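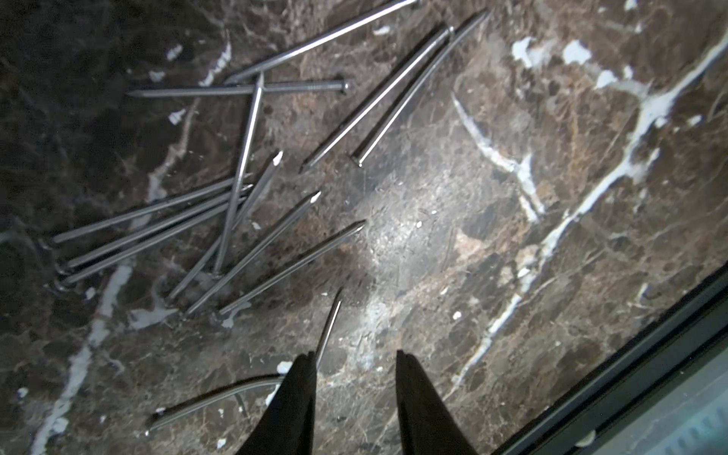 ## Night guard, week one

Quick one, typing this before bed with the thing already in my mouth. Drooling a bit. Sorry keyboard.

So I grind my teeth. Have for years apparently, Dr. Magesa spotted a flat edge on two of my molars and a hairline crack in a third. No pain, just a jaw like a rock every morning and headaches by lunch.

Options were a drugstore boil-and-bite or a custom one from the lab. Custom was 200 dollars after insurance. I whined. Then I remembered what my sister Stella paid for her crown and stopped whining.

Impressions took 4 minutes, that pink goop, tasted like old gum. Picked it up at the Mutiso Street office, she filed down one spot on the left and sent me home.

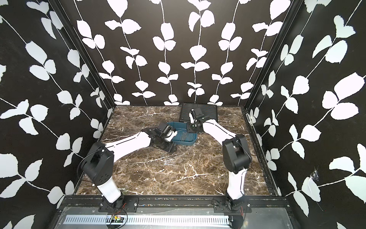
First night I spat it out in my sleep. Found it under the pillow. Second night made it to 3 am. Third night all the way thru, and my jaw felt looser when I woke up, tho my bite was weird until after coffee.

Cleaning: cool water, soft brush, no toothpaste (too scratchy). Hot water warps it, so no. Let it dry before it goes in the case, mine smelled funky on day two becuase I didn't.

Still lisping. Going back in November so she can check the crack. Will update if I remember.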